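Progress Report to the Kuster Fund
Kutside Adult Learning and Skills Program
Reporting period ending in June

Submitted by Leonie Fankhauser, Program Manager
Reviewed by Urs Haslinger, Finance and Administration

1. Purpose of this report

This report covers the second reporting period of the grant awarded to the Kutside Adult Learning and Skills Program. It sets out the work completed, the use of grant funds, the changes made to the original plan, and the matters on which we request the Fund's guidance before the next payment is released.

The grant supports evening and weekend instruction for adults who left school early or who are returning to work after a long absence. Instruction is offered in reading and writing, everyday math, and preparation for entry-level employment. The program operates from the main building on Tanico Street and from the annex at Teltell.

2. Enrollment and attendance

Learners attended a combined total of 2,703 instruction hours during the period. Reading and writing accounted for the largest share, followed by everyday math. The work preparation course began four weeks later than planned and its hours are therefore lower than the figure projected in our application.

Attendance was strongest in the early evening sessions. The late session at Teltell, which ends at 9 p.m., continued to lose learners as the term went on. Exit interviews pointed to the bus timetable as the main cause. The last direct bus leaves before the session ends, and learners without a car must either leave early or change lines twice. With the agreement of the instructors, the late session will begin half an hour earlier from the start of the next term.

The waiting list for reading and writing stood at 40 names at the close of the period. Applicants on the list have been sent a letter confirming their place and giving the name of a contact person. Several have also been offered a seat in the Wednesday drop-in study group, which does not require enrollment.

3. Instruction

Imtiaz Uddin joined the program as lead instructor for everyday math. He has rewritten the first two units of the course so that each lesson starts from a document learners are likely to handle at home or at work, such as a pay slip, a rental agreement or a utility bill. The former workbook has been kept for practice exercises only. Instructors at Teltell have asked to adopt the new units, and copies were supplied to them before the end of term.

The work preparation course was delivered under Abdelghani Sqalli. It covers written applications, interviews, workplace rules and an introduction to the kinds of work found in the region. Learners completed a written application for a real vacancy and received individual comments on it. The unit on changing workplaces includes reading passages on warehousing, health care support and light manufacturing, all prepared at an intermediate reading level.

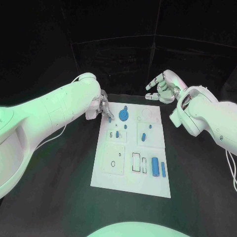

Two robot arms at a white board.

The reading passages were tested with two groups. Vocabulary in the passage on health care support was found to be too difficult and has been simplified. The passage on warehousing will be shortened, as most learners were unable to finish it in the time allowed.

Individual tutoring was offered to learners who scored below the entry level in reading. Demand was higher than the tutors' available hours, and sessions had to be reduced from one hour to forty-five minutes. We do not regard this as satisfactory and address it in Section 6.

4. Facilities and materials

Repairs to the heating at the Teltell annex were completed by the landlord at no cost to the grant. One classroom was closed while the work was carried out, and its classes were moved to the main building. The ramp at the rear entrance on Tanico Street still has no handrail. A written request has been made to the owner and we are waiting for a reply.

Printed materials took up more of the budget than expected, mainly through the reprinting of the math units. The work preparation reader is now in its second draft. Page layout has been revised to allow wider margins for notes, and each chapter opens with a short word list.
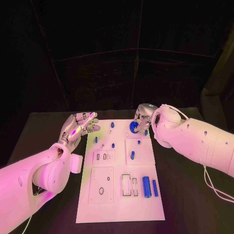

The final version of the reader will be sent to the printer once the instructors have returned their corrections. An audio recording of the main passages is also being prepared for learners who wish to practice at home.

5. Finance

Spending on instruction remained within the approved budget line. The printing line was exceeded, and the difference was met from savings in travel. Engelbert Moser carried out the internal review of receipts and found all entries supported, with the exception of one supplier invoice that had been booked to the wrong period. The entry has been corrected. The full statement of accounts is attached as Annex A.

6. Matters for the Fund's attention

We request approval for the following 2 changes:

Transfer of the unspent balance in the travel line to individual tutoring, so that sessions can be restored to one hour.

Extension of the deadline for the work preparation course by four weeks, to make up for the late start. No additional funding is sought for the extension.

A decision before the start of the next term would allow us to confirm tutors' hours and issue the revised timetable to learners. Questions on the accounts may be directed to Urs Haslinger, and all other questions to the undersigned.

Leonie Fankhauser
Program Manager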